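Nancombe to Jandance by slow boat
6/18/19

So we finally did the ferry! I'd been going on about it since we landed, and after three nights in Nancombe with nothing but drizzle and a guesthouse cockerel that started up well before dawn, even my other half was ready to get moving.

You buy tickets from the Vonorus office by the harbour steps. I say office, it's a window with a shutter, and the shutter was down when we got there. A woman selling boiled corn told us to wait, so we waited, and ate corn, and waited some more. When it did go up there was a scrum. Foot passengers pay 300 each and bags are another 100 if they go below deck, so we kept ours on our knees like everyone else.

The boat left late. It's only 30 km across the bay but it stops at every little jetty on the way, and at each one somebody has a fridge or a motorbike or a sack of onions to get on or off. I loved it for the first two stops. After that the wind got up and I had to go and stand at the back and stare at the horizon, which is what my mum always told me to do. It sort of works -- I kept the corn down, anyway.

Coming into Jandance is gorgeous though. The hills drop right down to the water and the town is squeezed along the bottom, all tin roofs and washing lines, and the sun came out just as we tied up (first time in days!). We walked up through the market with no plan at all and ended up at the Benítez, a family-run place with four rooms and a terrace over the river. Cold shower, hard bed, best fish soup of the whole trip. We'd booked one night and stayed three.

If you're thinking of doing it, take the morning boat if you can. The afternoon one gets in after dark and the path up from the landing has no lights. Bring small notes too, the man at the window had no change for anyone and wasn't sorry about it. And sit on the left going over, you get the shade and a much better view of the cliffs.

Next up is the bus inland, which I'm told takes all day and has a goat policy. We want to be over the pass before the July rains, so I may be quiet on here for a bit.

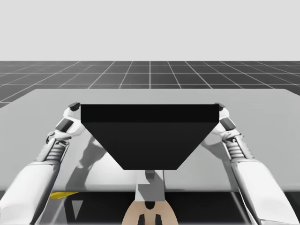

Marisol wrote that she did the same crossing going the other way and it was flat calm, but the shutter at the Jandance end stayed down until the boat was in sight, and did we know if the bags still cost extra if you carry them on yourself?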